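Figueiredo House — Ground Floor Safety Walk-Through
Checklist with comments
Date of walk-through: 3 November 2023
Carried out by: Griet Goossens, Hendrik Lambrechts
Copy to: Khadija Radwan (building office)

Marks used: OK = no action. FIX = needs work, see comment. WATCH = fine today, look again in January. N/A = does not apply.

1. ENTRANCE AND FRONT HALL

1.1 Front door opens fully and closes by itself — FIX
Closes, but the last few inches are slow and it does not always latch. The closer arm needs adjusting. Until that is done, the evening desk should pull the door shut by hand at lock-up.

1.2 Door mat flat, edges not curled — OK
New mat since the last walk-through. It sits level with the tile.

1.3 Steps and handrail — WATCH
Handrail is firm. The nosing on the second step has a hairline crack on the left side. No loose material yet. Hendrik marked both ends of the crack in pencil so we can tell if it grows.

1.4 Outside light over the door — OK

1.5 Visitor sign-in sheet at the desk — OK
The sheet is being used, but people are not signing out. In a fire we would be looking for visitors who went home hours ago. Please remind the desk.

2. EXITS AND ESCAPE ROUTES

2.1 Exit signs lit — FIX
The sign at the end of the east corridor is out. All others lit. Replacement tube is on the order list.

2.2 Corridors clear — FIX
4 boxes of paper stacked outside the copy room. This was on the last list too. The boxes were moved while we were there, but the copy room has no shelf space, so they will come back unless somebody gives them a place to go. Khadija, can we use the lower half of the cleaning closet?

2.3 Rear exit opens from inside without a key — OK
Tried three times. The bar works with one hand.

2.4 Ground outside rear exit — WATCH
Wet leaves on the landing. Swept on the day. Needs doing regularly until the trees are bare.

2.5 Escape plan posted — FIX
The plan by the stairs still shows the old kitchen door, which was bricked up. Kilian Trummer has the drawing and will print a new one.

3. FIRE EQUIPMENT

3.1 Extinguishers in place and in date — OK
Pins and seals present, gauges in the green. The tag on the one by the kitchen is hard to read and should be rewritten at the next service.

3.2 Smoke alarms tested — OK
Every alarm on the floor sounded. The one in the small meeting room is quieter than the rest but can be heard with the door shut.

3.3 Fire blanket in kitchen — OK

3.4 Fire doors not wedged — FIX
Rubber wedge found under the door to the stairs. Removed. If people need that door open during the day, the right answer is a hold-open device tied to the alarm. Manik quoted 225 dollars for one, fitted. We recommend going ahead.

4. KITCHEN

4.1 Floor dry and free of grease — OK

4.2 Cords and plugs — FIX
The kettle cord runs behind the sink faucet. Move the kettle to the other counter. The toaster plug is warm after use and the outlet should be looked at by an electrician before the toaster goes back on it. We taped over the outlet.

4.3 Hot water temperature — OK
Comes out hot after roughly 20 seconds. No scalding at the hand basin, where there is a mixing valve.

4.4 First aid box — FIX
Burn gel is out of date. Short on medium bandages. Frida Eyvindsson will restock from the supply cabinet and put a dated seal on the lid.

4.5 Knives stored safely — OK

5. LOUNGE AND SITTING AREAS

5.1 Floor surface — OK
No raised boards or loose edges. Please keep to the matte cleaner. The Stirkix polish left over from last year makes the boards slippery and should be thrown out.

5.2 Seating stable, no broken frames or exposed staples — WATCH
Chairs were tipped and checked underneath. One side chair has a slight wobble in the back left leg. Screw tightened. If it works loose again, take the chair out of use.
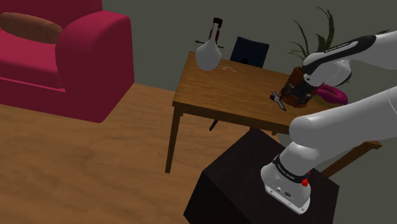 Item 5.2: Armchair, bolster cushion and wooden floor.

5.3 Upholstery labels — FIX
Fire labels could not be found on two of the seats. Griet will ask Bratar, the supplier, for the paperwork. No need to move the seats in the meantime, but no space heaters are to be used in the lounge.

5.4 Walkways between furniture — OK
Wide enough for a wheelchair on the route from the hall to the restroom. Furniture tends to drift after events, so whoever closes up should put it back.

5.5 Window locks — OK
Stiff but working. A little dry lubricant would help.

6. RESTROOMS

6.1 Emergency pull cord reaches the floor — FIX
The cord had been tied up out of the way, probably for mopping. Untied and tested. The cleaning crew needs to be told.

6.2 Grab bars firm — OK

6.3 Floor drain — N/A

FOLLOW-UP

Before the end of the week: items 2.1, 4.2, 4.4.
Needs a decision from the office: items 2.2 and 3.4.
Waiting on others: item 2.5 (Kilian), item 5.3 (Bratar).
All WATCH items go on the January sheet.

Signed: G. Goossens, H. Lambrechts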